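Start-of-shift checks for a tabletop arm – the short version

Updated 1/11/19. Replaces the June page, which had the steps in the wrong order (sorry).

You need: the cell log, a lint-free cloth, a hex key set, the marker tape. Ten minutes if nothing is wrong. Do it every shift, even if the person before you says they just did it.

Step 1. Before power
Walk round the table. Cables off the floor, nothing looped over the arm. Chairs pushed back past the tape line. E-stop reachable from where you'll actualy stand, not from where it looks good. Press it, twist it, leave it pressed.

Step 2. Who has the key
One person has the mode key. Name goes in the log. If you leave the room the key goes with you – no exceptions for coffee. At the Prisby site we found the key sitting in the controller 3 times in one month, which is why this step is now number two and used to be number nine.

Step 3. Power up, reduced speed
Release the e-stop. Reset. Teach mode, reduced speed, hand on the enabling switch. Now test the stop again, live this time. Arm must halt and stay halted. Doesn't? Power off, tag it, call Thabiso Botha. Don't try it a second time to see.

Step 4. Home and tool check
Send it home slow. Check the active tool in the controller matches the tool on the flange. Wrong tool number means wrong payload and wrong center point, and the arm will drive somewhere you didn't expect. Nimum cells use tool 20. Palomino cells have their own list taped inside the cabinet door.

Step 5. Close and look
Fingers come next. Run one open, one close, no part in. Hands out, obviously. Then stop and read the gap on the wrist camera view.

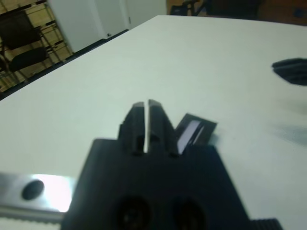

Finger checks get skipped more than any other step, and they cause most of the rejected picks we log. Look at the tips straight on, and look at the slot between them all the way down. With the fingers nearly closed like these and nothing between them, you can see a thin strip of white tabletop through the gap, and the right tip reaches a bit higher than the left. Write both down. Compare with the reference shot for that cell – same gap, same heights, carry on. Different from the reference, power off and check the finger screws before you touch any offsets. Do not "fix" it in software.

Step 6. Clear the table
Anything the program doesn't need comes off. Parts from the last job go in the tray, tools go back on the wall. Wipe the surface, check again for screws.

Step 7. Dry run
Whole program, reduced speed, no parts. Log the program number – 233 for the Tasora trays, 443 for the lids. They look the same on the pendant list so read it twice.

Step 8. Sign
Name, time, gap reading, anything odd. "OK" on its own is not an entry. If you skipped a step write that you skiped it, then go back and do it before switching to auto.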